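Dorley Laundry Corner: notes on a small collection of washing machine chores

README, last touched July 27, 2026

What you get

591 short clips of one household job: dealing with the detergent drawer of a washing machine. Pull it out, look into it with mild regret, push it back. Anyone hoping for glamour should try the Dorley ironing set, where at least there is steam.

Of the 591, 88 have written notes by Uwe Sperling. His notes are terse. "Drawer stiff" appears a great deal, and on one occasion "drawer very stiff", by which we understand it was a bad day.

How the chores are named

drawer_open: from shut to as far out as it goes without coming off in your hand
drawer_shut: the return journey
drawer_lift: taken right out, for rinsing
insert_out: the little piece for liquid detergent, removed
insert_back: the same piece, replaced, sometimes the right way up

If a clip contains two chores it is filed under the first. We argued over this for most of December and would rather not reopen it.

Known faults

Clips in the folder marked "kavus" are named after the shelf the notes were kept on. It means nothing and we can't change it now without breaking Lorraine's spreadsheet.

insert_out and insert_back are mixed up in 2 of the notes. Lorraine Sugden has found one of them.

Powder and liquid are not told apart. If you need to know which was used, you will have to look, and you may still not know.

The sound has been removed. It was mostly sighing.

Splits

128 clips are held back for testing. The rest are yours to do as you like with, within the terms in LICENCE.txt. Please don't shuffle the two together and then write to us asking why your results are so good.

Stills

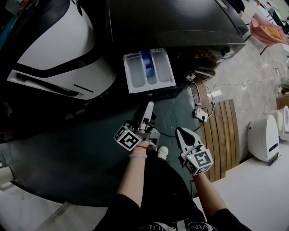
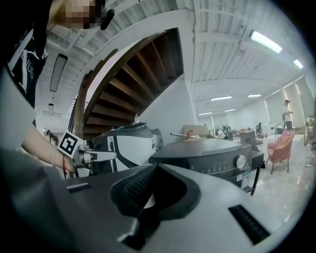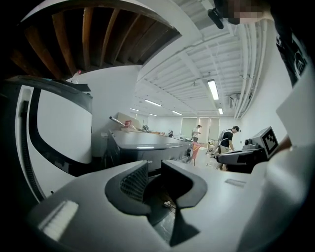 Dorley, laundry corner. The detergent drawer is in the first still; the wooden spiral staircase is in the second.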